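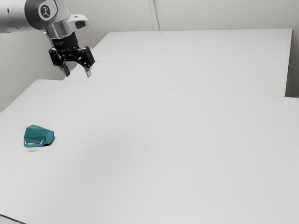 How many people live in Govley these days?
The latest head count in our folder is 2,902, and 254 of those are up in Rolo, on the hill side of the river.

That was the first thing asked at our February get-together of the Govley local history and population group, so I've put it at the top of these minutes. I was taking notes and talking at the same time, so please forgive the gaps!

Last meeting's minutes: read out by me, one spelling fixed (Valentini has one l in the middle, sorry to the whole street), and agreed.

The population page for the town booklet: Fiorella Gatti brought her draft and we went through it line by line, which took most of the evening. Her high point for the town is 3,450, from the old parish register, back when the Gristo brickworks was hiring. Settimio Santoro wasn't happy with that one. He thinks the register counted the seasonal workers who slept at the works and went home for the winter, and he'd like a note under the table saying so. Fiorella said a note was fine but she wasn't going to take the number out. We agreed on the note. She'll write it, he'll read it before it goes in.

We also talked about who came here and when. The draft says the Italian families settled along Valentini Street, and I said my own grandmother's people were on the Rolo side from the start, so "mostly along Valentini Street" would be closer. Changed on the spot. Then we got onto the dialect (of course we did) and whether anyone under fifty still speaks it at home. I know two households that do, Settimio says more.
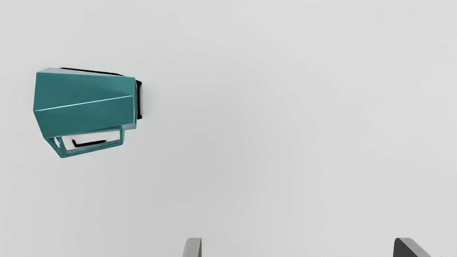 Anyway, we settled on asking instead of guessing. The survey sheet will have one question on languages spoken at home, one on where your grandparents were born, and a blank space for anything people want to add. Fiorella wanted a question on religion as well. It went to a show of hands and lost, although I voted for it.

Survey delivery: we have 197 sheets printed already from the last try, with the old wording on the back. I'm going to use those for Rolo and cross out the bottom line by hand. Settimio will get the rest printed for the town side once the wording is final.

Map: still missing the lane behind the brickworks. Settimio has a copy from his uncle that shows it and will bring it next time.

Any other business: the door key sticks, lift it a little as you turn. Fiorella is looking for school photos from the Rolo schoolhouse, any year, names on the back if possible.

We finished at 9:20 p.m. Next meeting same room, and I'll bring the register copies.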